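Vato Feuds: a little dataset of celebrity banter

I collected 600 captions where actors tease each other on social media, mostly birthday jabs. Each one has a label – joke, real gripe or promo. 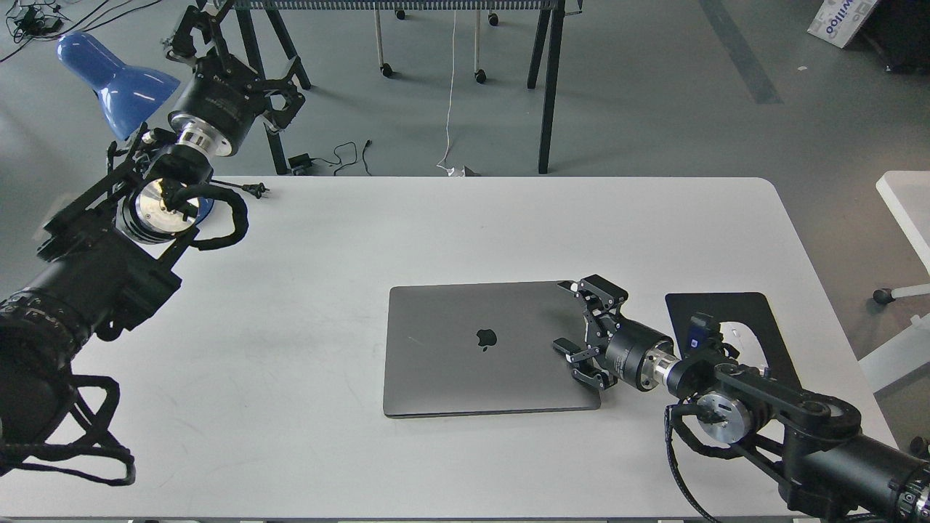 Fulvio Barbieri wrote back that half the gripes read like promo to him, so I relabeled 15.

Promo was the hardest call. I read every caption twice, on a laptop with a big gray trackpad, so long threads were easy to scroll. 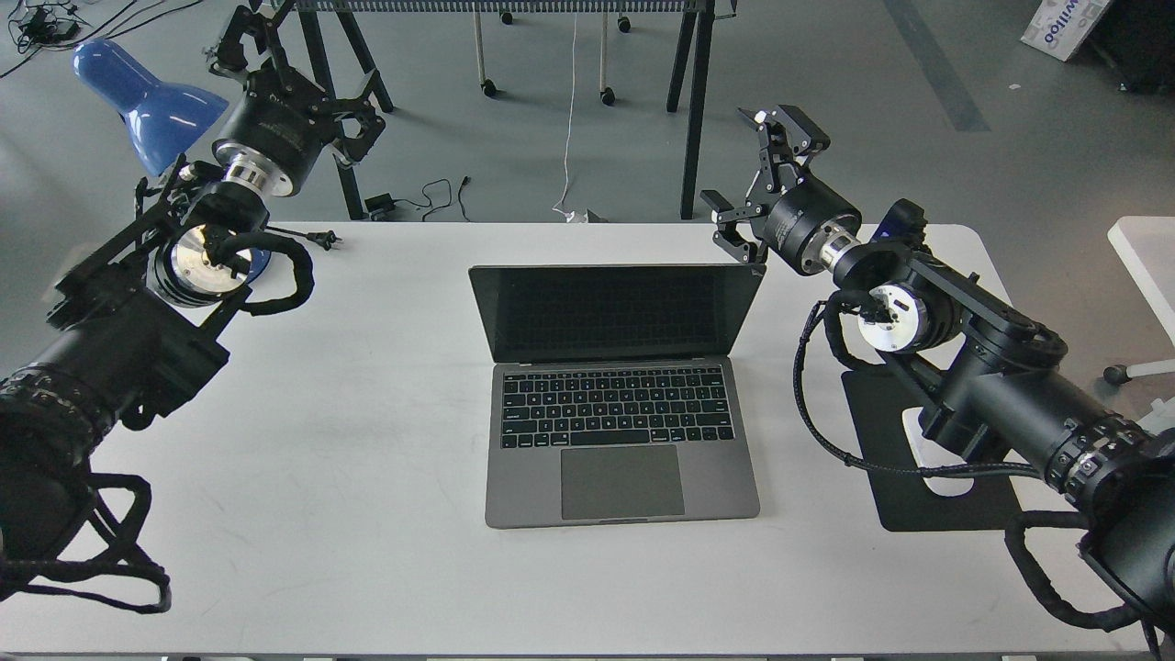
Replies are left out for now. I'd love to add them in June!
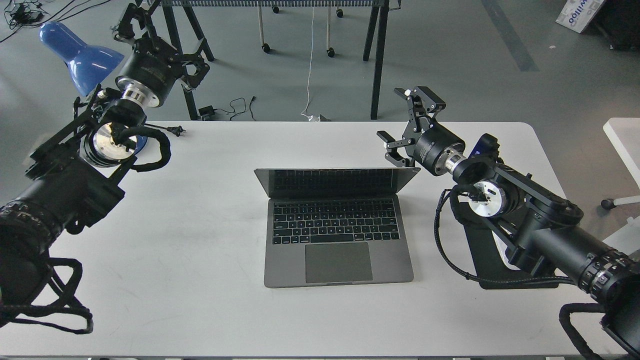

Laptop, open on the table.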